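Search this site Go
Filed under: Course notes / Robot software / Spring term

Robot Software, handout 3: from a sentence to a joint command
Bredcombe course, notes to go with the lab. Typed up fast, corrections welcome.

Last time: forward and inverse kinematics, why there are many arm poses for one hand pose. Read those notes first if you missed it. Today the whole stack, top to bottom, on one small job. Sorting cubes onto colored pads in simulation. Everything runs in the Trutora sandbox, so no booking needed for the real arm until April.

The stack, four layers:

Task layer. Takes "put the yellow cube on the cyan pad" and makes a list of steps. Slow, runs once per instruction, again if something fails.
Perception. Where is each cube, which way is it turned, where are the pads. 30 Hz in our setup.
Motion planner. Path from current joints to goal joints, no collisions. Runs on request.
Controller. Follows the path. 600 Hz. Knows nothing about cubes.

Keep them apart in your code. Most of the messy submissions last year had color checks inside the control loop. Don't do that. If the controller needs to know what yellow is, somthing has gone wrong upstream.

1. Task layer

State is a set of facts. on(yellow, table), clear(cyan_pad), hand_empty. An action has preconditions and effects. pick(X) needs hand_empty and clear(X). Afterward holding(X), and X no longer on whatever it was on. place(X, Y) needs holding(X) and room on Y.

"Room on Y" is the part people get wrong. A pad holds more than one cube, so it isn't clear/not clear like a block in the classic stacking problem. Use a free-area test: sample a spot on the pad, check the cube footprint fits with margin, check distance to other cubes already there. Up to 70 samples, then give up and report failure upward. Reporting failure is a normal return value, not an exception.

Also decide what on() means when a cube is half over an edge. Our rule: the cube's center projected down must fall inside the pad outline. Simple, a bit harsh, but everybody's checker agrees. Perception reports the pose, the task layer decides the fact. Don't let perception publish on() directly.

2. Perception

In sim you can cheat and read the poses from the engine. Allowed for lab part A only. For part B you use the rendered camera picture, segment by color, fit the top face, get yaw from the edges. Glossy pads give a white highlight that breaks naive thresholds — work in hue, ignore low-saturation pixels, then fill the holes in the mask. Pink and magenta are close in hue so set those two bands by hand and check them.

Yaw is only known up to a quarter turn, cubes look the same from each side. Good news for grasping. Pick the yaw closest to the current hand angle and the wrist moves less.

3. Pregrasp, grasp, retreat

Never plan straight to the grasp pose. Three poses per pick:
pregrasp: above the cube, fingers down, yaw matched
grasp: same xy and yaw, lower z
retreat: back up to pregrasp height, straight line

Free-space planner handles getting to pregrasp. Down and up are straight Cartesian moves, small steps, IK at each step seeded with the last solution. If you don't seed it the elbow may flip halfway down and the arm swings. You'll see it once and remember.
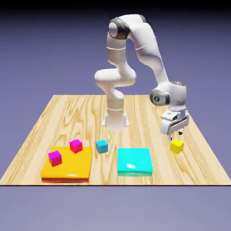
With the hand over the yellow cube like this, check the xy offset before you allow the descent. The fingers can sit a little off the cube's center and still look fine on screen from the front. Compute the error in the hand frame, not the world frame, the tolerance is different along the finger direction and across it. Too far off: replan pregrasp, do not "fix it on the way down".

Krawczyk asked whether the check should run again during the descent, given that perception is still updating at 30 Hz while the arm moves. Wouldn't it be safer to keep correcting, and what happens if the cube gets nudged after the check has passed?

Fair question. Answer for this course: check once at pregrasp, freeze the target, go down. Close to the table the hand blocks the camera view of the cube and the estimate gets worse exactly when you'd want to use it. Monitoring is fine though. Compare the new pose to the frozen one for as long as the cube is visible, and abort upward if they differ too much. Abort, don't steer. Steering is visual servoing, later handout.

4. Controller notes

Path from planner is only waypoints. You need timing: time-parameterize with joint velocity and acceleration limits, then sample at the controller rate. Folks skip this and send waypoints raw, then ask why the arm jerks.

Tracking error threshold: if any joint is past it for 3 cycles in a row, stop and report. One bad cycle is ignored. Gripper close is its own command with its own timeout, wait for it. Success test = finger gap after closing is near cube width. Gap at zero means you missed, go back to task layer with hand_empty still true.

5. Lab work

Part A: engine poses, one instruction, one cube. Log every layer's output to its own file.
Part B: camera poses, all cubes, pads given as goals in a text file. Order is up to your planner.
Part C: start state with one cube straddling a pad's back edge. Say in your write up what your facts claim and wether the plan still works.

Hand in code plus logs plus one page. Plots with axis labels pls. If the seed isn't in the log I can't rerun it and it doesn't get marked.

To do for me: add the diagram of the message flow, fix the sign in the yaw formula on the old sheet (should be minus).

Course contact: see the Bredcombe robot software page | © Bredcombe course notes | Back to top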